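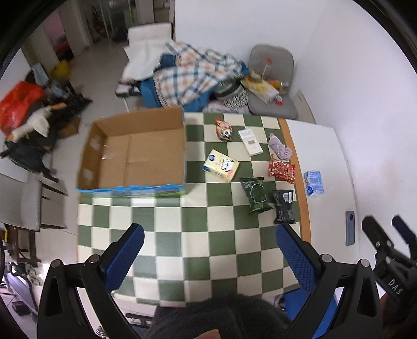

Segundo Magdolna Illés, o primeiro ponto a verificar numa pinça manual deste tipo é a folga nos pivôs, antes de se tocar nas almofadas dos dedos. A observação foi deixada como comentário e mantém-se aqui por ser pertinente para o pedido que se segue.

Tibor Vida

Solicito orientação sobre a manutenção da pinça manual que utilizamos na célula Lonitz, destinada a recolher embalagens de mesa e a depositá-las em caixa de cartão. As almofadas azuis texturadas deixaram de fechar em paralelo: a do lado esquerdo chega primeiro, e os pacotes brilhantes de snacks rodam ao serem levantados. As caixas rígidas não apresentam o mesmo problema. O contador indica 927 ciclos desde a última revisão. Devo substituir as almofadas ou ajustar as hastes?

Lilian Muriithi

Recomenda-se não substituir as almofadas nesta fase. Proceda pela ordem seguinte:
Retire a alimentação e abra os dedos por completo.
Mova cada braço à mão, segurando junto ao pivô. Se houver jogo lateral, reaperte o parafuso do eixo até o jogo desaparecer, sem prender o movimento.
Feche lentamente sobre uma lâmina de cartão e confirme que ambas as almofadas lhe tocam ao mesmo tempo.
Repita a calibração do zero — o valor antigo deixa de ser válido após o reaperto.
Na nossa unidade, o desvio surgiu aos 507 ciclos e ficou resolvido com este procedimento. Limpe também as almofadas com um pano sem pelo, pois o pó do cartão reduz a aderência nas películas lisas.

Stamatia Stamatopoulos

Tivemos o mesmo na Kasten e trocámos tudo. Ficou bom.

Tibor Vida

Agradeço as respostas. O pivô inferior do braço esquerdo apresentava jogo. Após o reaperto e a calibração, realizei 60 recolhas com pacotes flexíveis, das quais duas ainda rodaram. Vou limpar as almofadas e voltarei a medir em março.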